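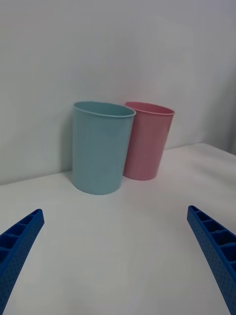

Do small arms doing table work need a written risk assessment?
Asked March 23, 2020

Our supplier, Dellard, says the arm is "collaborative" so we can skip the paperwork. It only moves cups and cans. I don't buy it. Is there a rule?
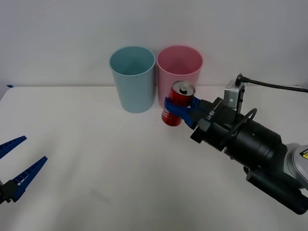
Can held upright next to the two cups, Wirwood bench

2 answers

Answer 1 (24 votes)
You're right not to buy it. Collaborative describes how you use the arm, so a sales sheet can't settle it. Assess the whole job: arm, fingers, whatever it's holding, where people put their hands. A soda can is one thing, a box cutter is another. Write it down and redo it when the fingers or the task change. Ask Dellard to put their claim in writing and see how fast it gets softer.

Answer 2
we never did one at Wandby and its been fine since June. just keep the speed low

Comment on answer 2: Low compared to what? Did you measure it?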